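Pamham Small Tools: Tidy-Up Set

README, last touched 2020-09-04
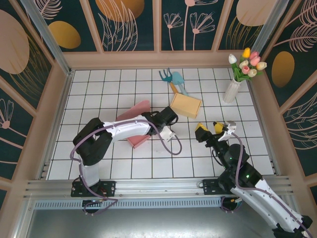 Hand fork, trowel, cardboard box and pink dustpan on the white tile top.

Welcome! Pamham is a collection of pictures of small things being put away: toy garden tools, little brushes and pans, the sort of stuff that ends up in a heap by the back door every April. I have wanted a set like this for ages. Kitchens and desks get plenty of attention, and the humble garden box gets almost none, which is a shame, as a trowel is a lovely awkward shape.

What's in it

1440 pictures in total. 1118 are in the main folder and the rest are in "extra", where the labels have only been checked once. Pictures are grouped by session, with up to 50 in each session folder. Please keep a session together if you split the data. Neighboring pictures look very much alike and you will fool yourself otherwise (I did, for a whole week).

The objects

Hand fork: teal, three tines. My favorite! Labeled "fork_hand" so it never gets mixed up with table forks.

Trowel: light blue. Labeled "trowel". Fork and trowel often lie with their handles crossed, and each one still gets its own outline — follow the handle all the way down, even where the other one passes over it.

Box: tan cardboard, small, rectangular, open at the top. Labeled "box_open". The outline goes around the outside. The inside has a separate label, "box_inside", used only when you can see down into it.

Dustpan: pink, with a wide flat scoop and a short handle. Labeled "dustpan". If part of it is hidden, outline only what shows and set "partial" to yes.

The tabletop

White tiles with thin black grout lines. I love this surface. The lines give you a ready-made grid, so you can see right away whether a tool is lying straight or at a slant. They also show up in edge detectors like crazy, so be ready for that. The tiles are not labeled.

Labels

One text file per picture, same name as the picture. Each line has the object name, the outline points, and the "partial" flag. Siiri Karppinen drew most of the outlines and has a far steadier hand than mine. Joonas Koskela wrote the little checker script, check_labels, which catches outlines that cross themselves. Run it after any edit, it's quick.

Known problems

Pale blue handles against white tile are hard to trace, and a few outlines are a bit generous there.
Session folders 2 and up have the final object names. The first one still says "spade" in places where it means "trowel".
Cardboard flaps and sides were not treated the same way by everyone. If you find a box outline that looks off, send it over and I'll fix it.

Coming next

A watering can, if I can settle on how to label the spout! Ideas very welcome.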